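Workshop tips: teaching the arms by hand without losing your mind

I've been showing robot arms how to do small assembly jobs for a while now, mostly push buttons into boxes and little parts into housings, and people keep asking me for the shortcuts. I only have a handful, but they've saved me a lot of grumbling, so help yourself!

Start with the parts, before you even power up. Do the whole job once with your own hands, slowly, using only a thumb and one finger on each side. If you catch yourself sneaking in a third finger, the gripper is going to struggle right there, and you want to find that out while you're still drinking your coffee. I skipped this on the Riludwood job and spent an afternoon trying to pick up a curved piece from the one side it can't be picked up from.

Keep your speed boring. My first demonstrations were all over the place, quick when I felt confident and crawling when I didn't, and the playback had the same nerves I did. Now I hum something slow (don't laugh) and move to that. Glenys Tapley, who got me into all this, taps her foot instead. Either works.

If you're guiding an arm by hand, hold it near the wrist and push from there. Grabbing it by the elbow feels natural, but the tip wanders off and you end up correcting it the whole way down. Set your table height so your forearms are level, too. My shoulders took until September to forgive me for the old bench.

For remote control, my best tip is to come in high, stop, then go down. That little stop gives you a second to check the angle, and it makes the recording so much easier to trim later. Same thing on the way out: let go, lift straight up, and only then swing off to the side. I knocked over more parts leaving than I ever did arriving.

Two arms at once is a whole other animal. Park one while the other works until you've got the order of things down cold. I say it out loud, "right goes, left waits," and yes, you feel silly, but it stops you from driving both into the same spot. Once that's comfortable you can start overlapping them a bit.
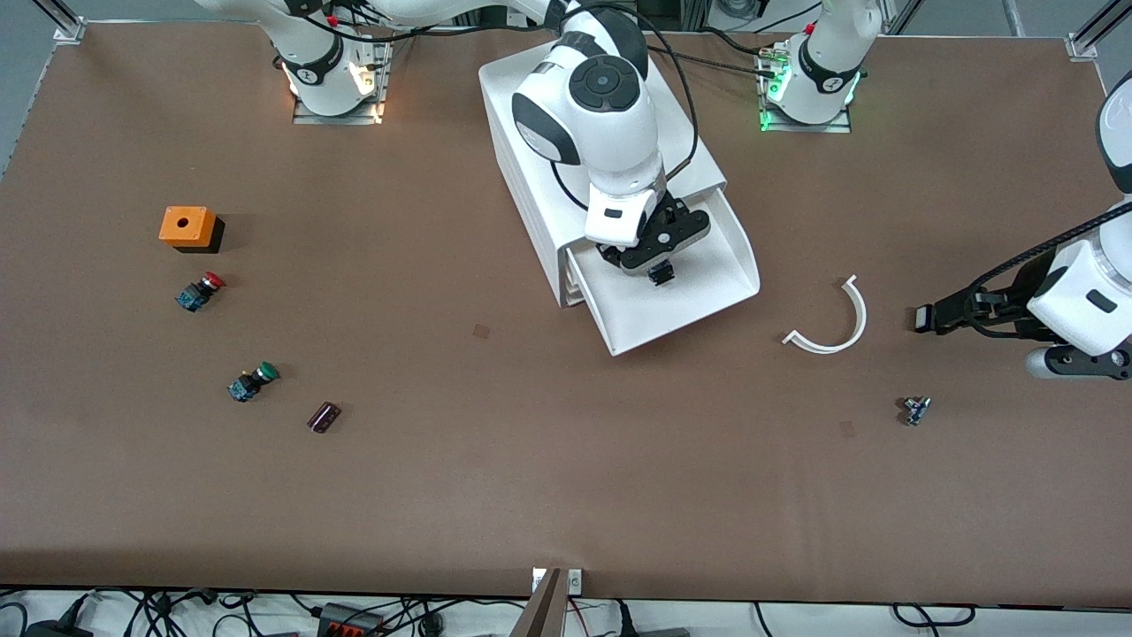

Move the loose parts between takes, by the way. Not far, just a hand's width or a bit of a twist, so the arm doesn't learn that the button always lives in one exact place. I did 20 perfect takes for the Hurnis job with everything in the same position and had to do them all over again. Tip a button on its side now and then, turn the box a little, swap which piece is closer to you.

Throw out bad takes the minute you make them. You think you'll remember which one had the fumble, and you won't. I had 766 recordings in one folder last year and going back through those was no fun at all, let me tell you.

And take breaks! I stop after roughly 20 takes, shake out my hands and put the kettle on. If the first one after the break is clumsy, I call it a warm-up and delete it.

Next time I'll write up how I label my folders, which Glenys says is the messiest system she's ever seen.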